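Hand guiding vs. remote control for teaching bin picks -- is either one worth the hours?
Forum: Automation on the Shop Floor > Programming and Teaching

gantrygrump
Original poster
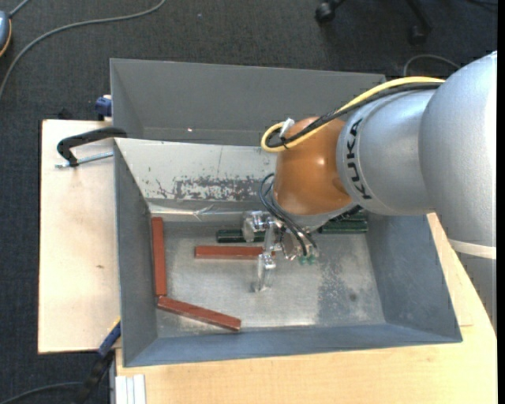

KUKA over the near bin, red and green blocks. The back bin is the drop side.

So the Vastska package has been sold to us as "show it, don't program it." You run the arm through the task by remote control, save the run, repeat, and the software is supposed to learn the pick. We're on our fourth week. The job is moving long blocks from one bin to the other, and I have 400 saved runs so far. The sales guy said 10 would get us "a feel for it." I got a feel for it all right.

My question is whether remote control is even the right way to collect these. I can't feel the walls through the controller. Anything lying flat against the side of the bin takes me forever, and I suspect the software is learning my hesitation along with the pick. Has anyone switched to leading the arm by hand and seen a difference they could measure? Measure, please. I have plenty of opinions already.

torque_wench_44

We did both, on a smaller arm. Hand guiding gave us smoother paths, and it was a lot easier to train new people on. Remote was slower per run, but the camera never had somebody's elbow in it. That matters more than you'd think if the software learns from pictures.

No numbers for you, sorry. We didn't keep good ones.

pallet_skeptic

You'd be leading an arm that size by the wrist all shift? Have fun with your shoulders. Also check what your safety people say about standing inside its reach. Ours said no and that was the whole meeting.

Bigger question: why teach this at all? Rectangular blocks, known size, a fixed bin. A depth camera and a plain old pick routine handles that. I did something close to it years ago and it never needed me to hold its hand.

gantrygrump

Because the blocks are a stand-in. The real parts come later and they aren't rectangles. I was told to start with something easy.

pallet_skeptic

Then you're learning how to teach blocks. I'd want to see how much of it carries over before I put in another month. My guess is very little.

lowspeed_jog

Disagree with the post above. We ran a similar trial with the Dudek controller and the block stage was useful, mostly for finding out that our operators were bad at it. Me included. First thing we did was throw out every run where the operator stopped and thought for more than 5 seconds. Results got better with less data. Try that before you buy anything or change methods.

And look at how your starting layouts vary. In your picture one block runs along the left wall, one goes across near the back, and one sits at a slant up front. Do they always start out more or less like that? If whoever resets the bin lays them down the same way each time, you have 400 copies of one lesson.

gantrygrump

Fair hit. I reset it myself and I'm sure I have habits. The greens end up at the back a lot more than they should.

Didn't know you could filter on pauses. The Vastska manual doesn't mention it -- or it does, somewhere in the part I quit reading.

torque_wench_44

Seconding the reset thing. We started dumping the parts in from a bucket and the success rate dropped like a rock, which told us what the earlier rate had been worth.

Also, how are your hoses and cables holding up? With remote control I used to twist the wrist into places no programmer would ever send it. Slack on the tool side is the first thing I'd check every morning.

gantrygrump

No trouble there yet. I'm careful with the last joint. Probably part of why I'm slow.

zenasside_user

We have the Zenasside kit and they told us to plan on 3000 runs. I laughed at the time. We're still not there and it still misses anything flat against a wall. Hand guiding, remote, whatever, same problem. I think it's the gripper and people blame the teaching.

pallet_skeptic

3000. And how long would it take to write the pick routine?

zenasside_user

For one part? A couple of days. For the mix we run, I don't know, and neither do you.

lowspeed_jog

On walls: teach the nudge as its own task. Push the block off the wall, stop, save. Then teach the pick. Our runs that tried to do both in one go were garbage. Took us until March to figure that out.

gantrygrump

That I can try this week without asking anyone for money. I'll split out the nudge, drop the slow runs, and use a bucket for the reset. If the numbers move I'll post them, and if they don't I'll post those too. Still not sold on any of it.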